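매거진 > 생활 > 정리와 수납
인쇄하기 | 이메일로 보내기

책상 위에 칸을 긋는 사람들

11월이 되면 저는 어김없이 책상을 뒤집어엎습니다. 여름내 쌓인 영수증이며 뚜껑 잃은 펜이며, 언젠가 쓰겠지 하고 넣어 둔 클립까지 다 꺼내 놓고 나면 저녁 여덟 시가 훌쩍 넘어 있지요. 그러고도 보름이면 도로 제자리(라기보다는 아무 자리)로 돌아가 버리니, 참 맥 빠지는 노릇이었습니다.

그러다 스카르크뷔(Skarkby)라는 작은 공방에 들렀다가 색테이프 한 롤로 하는 정리법을 배워 왔습니다. 갈색 종이를 상판에 넓게 깔고, 그 위에 테이프를 가로세로로 붙여 칸을 나누는 거예요. 펜 한 자루에 한 칸, 컵 하나에 한 칸. 수납함을 사기 전에 내 물건이 자리를 얼마나 차지하는지부터 눈으로 보자는 뜻이랍니다. 줄은 조금 삐뚤어도 괜찮고, 끝이 너덜너덜해도 쓰는 데는 아무 지장이 없어요!

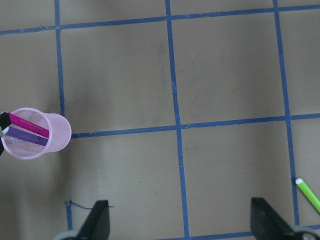
파란 테이프로 나눈 칸과 펜, 그리고 분홍색 컵.

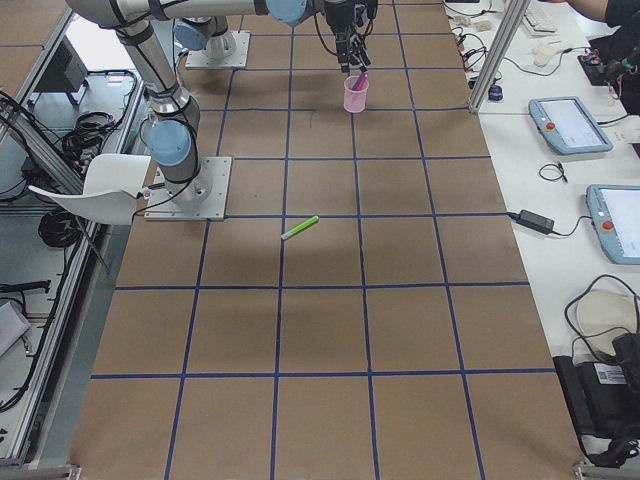

칸은 얼마나 크게 잡아야 할까요?
가장 자주 쓰는 컵이나 필통을 내려놓고, 그 둘레로 손가락이 편히 드나들 만큼 여유를 두면 됩니다. 처음에는 큼직하게 나누고, 남는 칸이 생기면 그때 반으로 쪼개세요.

재료비는 가볍습니다. 제가 산 비툼(Vitum) 종이테이프가 한 롤에 2,000원, 프로니크(Pronik) 포장지가 3,080원이었어요. 붙이는 데는 30분이 걸렸는데, 그중 절반은 줄을 떼었다 다시 붙이느라 보낸 시간입니다. 저는 칸을 11개 만들었고, 두 칸은 일부러 비워 두었습니다. 택배 상자에서 나온 것, 주머니에서 나온 것이 잠깐 머무는 자리예요. 밤에 차 한 잔 마시면서 그 두 칸만 치우고 잡니다.

테이프는 한 달쯤 지나면 모서리부터 일어나는데, 저는 들뜬 데만 잘라 내고 새로 덧붙여 씁니다. 종이에 잉크가 묻으면 그 칸만 오려서 갈아 주어도 되고요.

문의하기 | © 살라사르(Salazar) 매거진 | 맨 위로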